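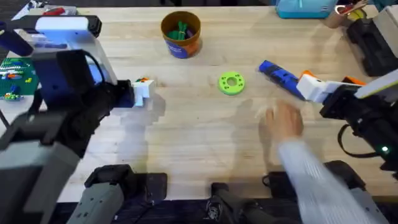 Page last changed: 31 Oct 2020

Leave the Cup on the Table

I have a cup on my table and I am not moving it. It's a round brown one with a blue and orange label wrapped around the bottom half, there's a bunch of green things sticking out of the top, and it stands toward the far side of the wood where everybody can reach it. My friend Mafalda Garcia thinks a cup like that belongs in a drawer, or in a bin with a lid, inside a closet, with a printed sticker on the front telling you what's in it. We have been having this argument since January and I'm finally putting my side in writing, mostly so I can send her the link.

My side is that small things should live out in the open, in something round with no lid, on the table where people use them.

I came to this the hard way (by buying stuff). A couple of years ago I got very into a storage system from a company called Mameo, and I mean very into it. Forty dollars' worth of clear boxes in the first order, then more, because of course the first set didn't fit the shelf. They stack and they click, and for one glorious weekend every little plastic piece in the house had an address. And then we stopped using any of it! You had to get up, open the closet, lift down two boxes to reach the third, unclick it, dump it out on the table anyway, and do the whole thing backward when you were done. So the pieces stayed in the closet and we all looked at our phones.

The cup takes one second. You pull out a green one, you do something with it, you stick it back. My nephew Simão Carrilho is not a tidy person, and he puts things back in a cup without being asked, I think because dropping something into a cup is a tiny bit fun. Pressing down a lid until it clicks is a chore at any age.

Now, Mafalda's best point, and I'll give it to her, is that a cup on the table is how you end up with a whole table of cups. She's seen my desk. One cup turns into three, and then there's a bowl, and the bowl has batteries in it and a key to nothing. She's right about that and I don't have a great answer. My rule is that the middle of the table gets one container, and if a second one shows up, one of them has to go somewhere else by dinner. I break this rule constantly.

And yes, things get left out. There's that lime-green ring, the one like a fat donut with a hole in the center, and it's nearly always lying flat in the middle of the table. It's too wide for the cup. It doesn't go with anything else we own. In the Mameo days it had a box to itself, which is ridiculous when you say it out loud. These days it just sits there on the wood being bright green, and I've gotten fond of it. People pick it up while they talk! Raquel Tavares from across the hall held it through an entire conversation about her landlord and put it back down in the same spot.

The table matters too, and I have opinions about that. Ours is pale butcher block with a faint grain, and you can find a small orange piece or a small blue piece on it without putting your glasses on. Before that we had a dark patterned thing, a Calloway, 300 dollars secondhand and very handsome, and anything you set down on it disappeared. I once spent a whole evening hunting for a white block that was right next to my elbow. If you want to work with little colorful things, get a plain light surface and let them be the colorful part. I'd take that over any organizer anybody wants to sell me.

What bugs me about the closet people (sorry, Mafalda) is that they judge a table by how it looks when it's not doing anything. Photos of nice homes do this as well, with the bare top and maybe one pear. Mine looks best to me when there's a striped sleeve reaching across it and hands going too fast and some block or other on its way to somewhere. I like a table in the middle of something. I'd be a little sad to come home and find it looking finished.

I do wipe it down. I'm not an animal! Everything gets pushed to one end, the crumbs go in my hand, the cup goes back where it was, and the ring goes back where it was, and that takes less time than getting one of those clicky boxes off the shelf.

The boxes are still in the closet, by the way, 19 of them, and all but two are empty. Mafalda, if you've read this far, they're yours. Bring a big bag.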